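[연구소 공지 1/13]
티렐(Tirell) 조작지능연구실입니다. 투명 물체 조작을 위한 지각·계획 소프트웨어 묶음 '얼라인(Alline)'의 이번 개정 내용을 연속 게시물로 안내드립니다. 설치 절차는 저장소의 안내 문서를 따라 주시고, 본 게시물에서는 변경 사항과 그 배경만 다룹니다.

[2/13]
얼라인은 1인칭 시점 영상에서 양손의 자세와 물체의 접촉 구간을 추정하고, 그 결과를 양팔 로봇의 동작 계획기에 넘겨주는 도구입니다. 지난 8월 공개판까지는 불투명한 강체만을 정식 지원 대상으로 하였습니다. 상자, 컵, 공구류에서는 안정적으로 동작하였으나, 투명 아크릴과 비닐 포장에서는 물체 마스크가 배경에 흡수되는 문제가 지속적으로 보고되었습니다.

[3/13]
특히 어두운 광택 상판 위에서 오류가 집중되었습니다. 상판에 비친 창문의 윤곽을 용기의 모서리로 판정하거나, 뚜껑의 반사광을 별개의 물체로 분리하는 사례가 대표적입니다. 깊이 센서의 값 또한 투명면에서는 신뢰하기 어려우므로, 깊이 정보로 보정하는 기존 방식은 채택하지 않기로 하였습니다.

[4/13]
이번 개정판의 핵심은 손을 단서로 삼는 접촉 추정입니다. 물체의 윤곽이 불확실한 경우에도 손가락의 벌어짐과 굽힘, 두 손 사이의 간격은 비교적 안정적으로 측정됩니다. 개정된 지각 모듈은 손의 자세를 먼저 확정한 다음, 그 자세와 양립할 수 있는 물체 경계의 후보를 확률 분포로 산출합니다. 단일 마스크를 강제로 선택하던 단계는 삭제되었습니다.

[5/13]
시험 대상은 칸막이가 있는 투명 아크릴 상자와 소형 비닐 포장을 다루는 양손 작업입니다.
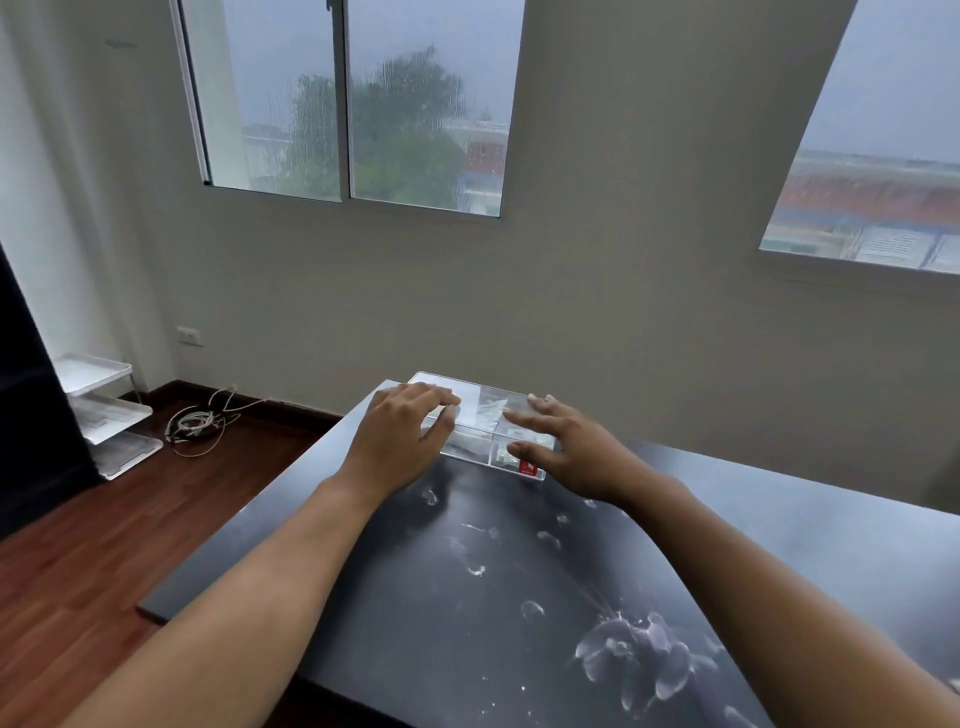
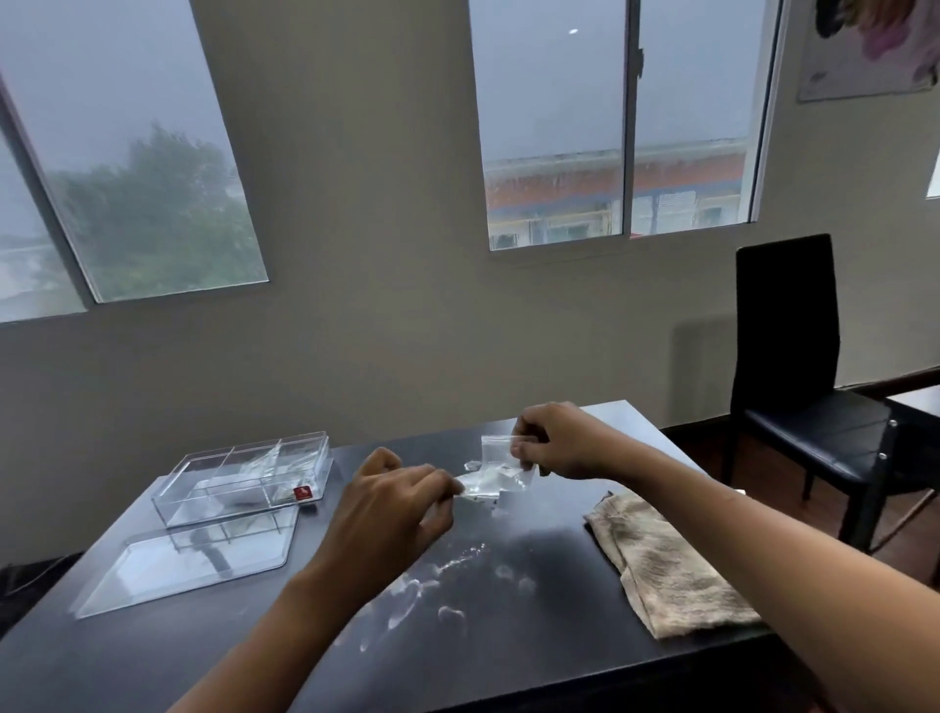
[6/13]
평가용 자료는 총 459개 구간으로 구성하였습니다. 각 구간에는 접촉 시작과 종료, 잡은 손의 좌우 구분, 대상 물체의 종류를 표기하였습니다. 표기 지침의 작성은 욜란 러커토시(Jolán Lakatos) 선임연구원이 총괄하였으며, 서로 다른 작업자 두 명의 표기가 일치하지 않는 구간은 재검토를 거쳐 확정하였습니다.

[7/13]
표기 과정에서 가장 많은 논의가 있었던 항목은 '접촉'의 정의입니다. 손이 물체 바로 위에 머무르는 순간과 실제로 닿은 순간은 한 장의 영상만으로 구분되지 않는 경우가 많습니다. 이에 따라 '접근', '접촉', '판단 유보'의 세 범주를 두었습니다. 판단 유보로 표기된 프레임은 학습 손실 계산에서 제외되며, 평가 시에는 별도 항목으로 집계됩니다.

[8/13]
계획 모듈의 변경 사항입니다. 종전에는 물체를 단일 강체로 간주하고 잡는 위치를 결정하였습니다. 개정판은 용기 본체, 뚜껑, 내용물, 변형 가능한 포장재를 각각 별도의 노드로 두고, 노드 간의 관계(덮임, 담김, 분리됨)를 시간에 따라 갱신합니다. 뚜껑이 본체에서 분리되면 두 노드는 독립된 계획 대상이 됩니다.

[9/13]
비닐과 같이 얇고 변형되는 재료에 대해서는 형상 전체를 복원하지 않습니다. 잡은 지점과 당기는 방향, 반대쪽 손의 고정 여부만을 상태로 유지합니다. 정보량을 줄인 표현이지만, 한 손으로 봉투를 세워 잡고 다른 손으로 포장을 당기는 동작을 기술하는 데에는 충분하다고 판단하였습니다. 형상 복원이 필요한 응용에서는 별도의 모듈을 연결하여 주시기 바랍니다.

[10/13]
제어 측면에서는 계획기의 최대 응답 허용 시간을 600밀리초로 설정하였습니다. 이를 초과하면 양팔은 현재 자세를 유지하며, 새로운 궤적은 전달되지 않습니다. 하이두(Hajdu) 제어 미들웨어를 사용하는 기관에서는 정지 신호의 우선순위 설정을 반드시 확인하여 주십시오. 구판의 설정 파일을 그대로 가져오면 해당 항목이 누락됩니다.

[11/13]
내부 평가에서 투명 용기의 접촉 구간 검출률은 거의 70퍼센트에 이르렀습니다. 불투명 물체에 비하면 여전히 낮은 수치이며, 연구실은 이를 실사용 수준으로 보지 않습니다. 주된 실패 유형은 두 가지입니다. 첫째는 겹쳐진 투명 비닐의 경계를 하나로 합치는 경우이고, 둘째는 손에 가려진 작은 내용물의 소실입니다. 두 유형의 실패 기록은 저장소의 이슈 목록에 분류하여 게시하였습니다.

[12/13]
시각화 도구도 함께 갱신하였습니다. 재생 화면에서 손 자세, 경계 후보 분포, 관계 그래프를 같은 시간축 위에 표시할 수 있습니다. 이 기능은 지니르빌(Zinirville) 분소의 라메시 바트(Ramesh Bhatt) 연구원이 구현하였습니다. 시간축 동기화는 영상의 기록 시각을 기준으로 하므로, 외부 자료를 불러올 때에는 시각 정보가 보존되어 있는지 사전에 점검하여 주십시오.

[13/13]
개정판의 배포일은 2020년 11월 30일입니다. 구판의 표기 파일은 변환 스크립트를 통해 이관할 수 있으나, '판단 유보' 범주는 자동으로 생성되지 않으므로 수작업 검토가 필요합니다. 오류 보고 시에는 실행 기록과 설정 파일을 함께 첨부하여 주시고, 영상 원본은 연구실과 사전 협의한 후 전달하여 주시기 바랍니다. 문의는 저장소의 토론 게시판에서 접수합니다.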